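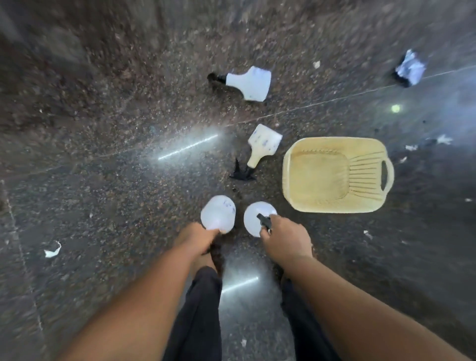
The Rotholm gripper comparison evaluates four end effectors on the handling of ordinary household goods. Each gripper is mounted on the same arm and presented with the same objects, and its results are set beside those of people doing similar work by hand. Spray bottles are among the hardest items on the list: one may be standing upright while another lies on its side, and a person will readily take one by the body and another by the black trigger nozzle. The questions below are those most often received from partner laboratories and suppliers. Answers were last revised on October 2, 2020.

Which grippers are being compared?

The current round covers the Rultier two-finger parallel gripper, the Rultier three-finger adaptive gripper, the Wiegand soft gripper and a vacuum cup supplied by the Plurkedcombe workshop. A fifth unit was withdrawn in June at the request of its supplier and will not be reported.

How many trials does each gripper receive?

Each gripper completes 600 scored attempts. Attempts stopped by a controller fault are repeated and logged separately. The manual reference set currently holds 3,836 labeled grasps.

What counts as a successful grasp?

The object must be lifted clear of the surface, held for the full hold period and set down within the marked zone. A bottle that rotates in the fingers but does not fall is scored as a partial success. Partial successes are published in their own column and are not added to the main score.

Why is a vacuum cup included when so many items are not flat?

Several partners already own one and asked for it. The cup performs well on smooth panels and cartons. It is not expected to hold a perforated wall, and baskets with slotted sides are therefore scored for this gripper only at the rim – the one solid band available to it.

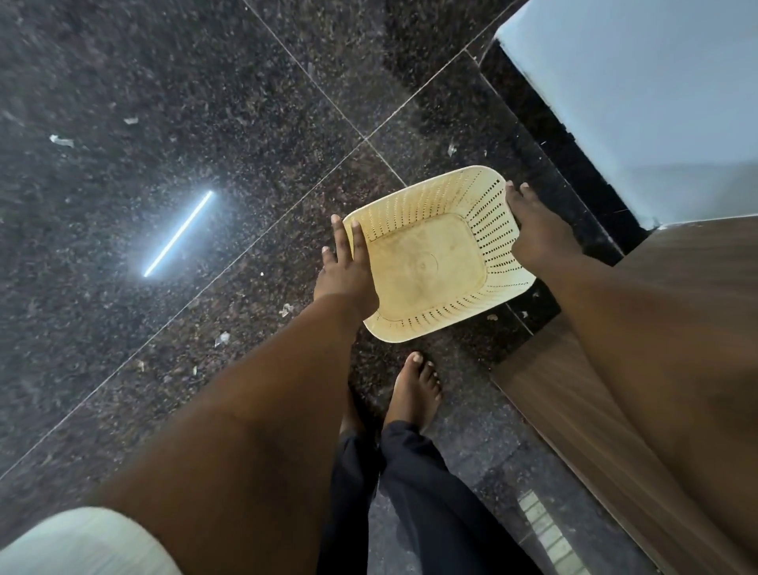 Rim grasps are scored for the other three grippers as well, so that a like-for-like figure exists. Wide, open containers are also entered in the two-arm category, where one gripper takes the near side and the other the far corner. Partners with a single arm may leave this category blank.

Where should the camera be placed?

Overhead and wrist positions are both accepted. Please state which was used. Polished floors and glossy work surfaces return bright streaks from ceiling lights, and these have caused false edges in depth images. Laboratories that see this problem should report it in the notes field and leave the lighting unchanged until the set is complete.

May we use our own controller?

Yes, provided that closing force is capped at 35 newtons and the force log is submitted with the results. Questions about log format should be addressed to Hagos Alemneh.

What is the best score so far?

The three-finger adaptive gripper leads the single-arm category at 81 percent. This figure is provisional. The soft gripper has not finished its bottle trials, and Vasiliki Koutsoukos is still reviewing the partial successes for both.

Can a supplier see its results before publication?

Suppliers receive their own results only. Corrections of fact are accepted in writing. Requests to remove individual trials are declined unless a fault was logged at the time.

How does a laboratory join the next round?

Write to Bello Idahosa, stating the arm model, the controller and the grippers available on site. Object sets are issued on loan and must be returned complete, including the baskets and all bottle triggers.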